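Search this manual
Enter keyword

Drerudwood Work Table
Section 4: Leveling, First Cleaning, and Surface Care

Read this section after the legs and the cross rail are fitted (Section 3). The top should already be face up and the table standing where you plan to use it.

4.1 Leveling the table

1. Check that all leg bolts are finger tight. Do not use the wrench yet.
2. Set a level across the short side of the top, close to one end.
3. Turn the foot under the lower corner counterclockwise until the bubble is centered.
4. Move the level to the other end and repeat.
5. Set the level along the long side and correct it the same way.
6. Tighten the leg bolts with the wrench in the hardware bag. Go around the table twice, a half turn at a time.
7. Check the level again.

Note: The feet adjust up to 12 mm. If the floor slopes more than this, use the Keogh riser pads, sold separately.

Caution: Do not drag the table once the feet are extended. Two people should lift it by the rail. Lifting by the top can loosen the inserts.

4.2 First cleaning

The top ships with a protective film. Some dust from cutting may be left under it.

1. Start at a corner and peel the film back slowly, keeping it low and close to the surface.
2. Wipe the top with a dry, soft cloth.
3. Add a few drops of dish soap to a bowl of warm water. Dampen a second cloth and wring it out well.
4. Wipe in straight passes along the length of the table.
5. Dry the top right away with a clean cloth.
6. Leave the table clear for 2 hours before putting anything on it.

Note: If glue from the film stays behind, rub it gently with Nerkine wipes, then repeat steps 3 to 5. Test the wipe near the back edge first.

4.3 Everyday care

Wipe up ink, coffee, and tea as soon as you see them. Put a pad under anything hotter than 92 °C, and under all pans taken straight from the stove or oven. Lift items to move them. Unglazed pottery and metal boxes with bare corners will mark the finish if they are pushed across it.

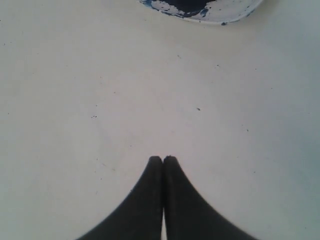 Smudges show more on the light finishes than on the wood tones, mostly when light comes from the side. To remove them:

1. Clear the area.
2. Wipe with a damp microfiber cloth, using light pressure.
3. Turn the cloth to a dry side and wipe again.
4. If a mark remains, use the soap mix from 4.2 and let it sit for one minute before wiping.

Caution: Do not use scouring powder, steel wool, or melamine sponges. They leave shiny patches on a matte top that cannot be repaired.

Caution: Do not use furniture wax or spray polish. The top will become slippery and will hold dust.

4.4 Load

Keep the load on the center of the top under 35 kg. Clamp-on lamps and the Valton vise need the backing plate shown in Section 6.

Text: Luana Arruda. Checked by Tadhg Noonan, 2022-05-04.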